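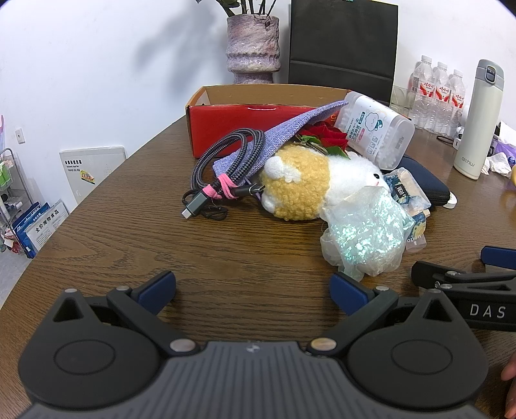
*Última modificación: junio*

# Cera Durnura para mesas de madera: mi opinión después de un invierno entero

Empiezo confesando que soy de las que heredan muebles y luego no saben qué hacer con ellos. La mesa del comedor, ovalada, oscura y con una veta preciosa, llegó a casa desde el piso de mis abuelos en Girmont, y durante años la limpié con un trapo húmedo y mucha fe. ¡Así estaba la pobre!

Compré la cera Durnura en la droguería Sinstead, donde también tenían el aceite Khamphan, que ya había probado en una cómoda (bonito acabado, pero un olor que tardó semanas en irse). La lata me costó 11 euros y me ha durado casi 30 aplicaciones contando sillas, marcos y hasta una tabla de planchar antigua, así que por precio no me voy a quejar.

Se pone en capas muy finas con un paño de algodón, siempre siguiendo la veta, y se deja reposar un buen rato antes de sacar brillo. Yo la primera vez puse demasiada, por impaciente, y me quedó una película pegajosa que tuve que retirar con lana de acero finísima. A la segunda ya le cogí el punto: un brillo suave, nada de ese aspecto de barniz de bar, y un olor a miel que a mis hijos les encanta.

Lo que menos me gusta es la tapa, que se atasca con los restos secos y acaba una abriéndola con un destornillador. Tampoco hace milagros con los cercos de vaso: los antiguos se disimulan algo, pero siguen ahí. Y para una mesa de diario hay que repetir cada dos meses, más o menos.

Le doy un notable alto. En otoño quiero probar el tono nogal en las sillas y ya actualizaré esta página con lo que salga.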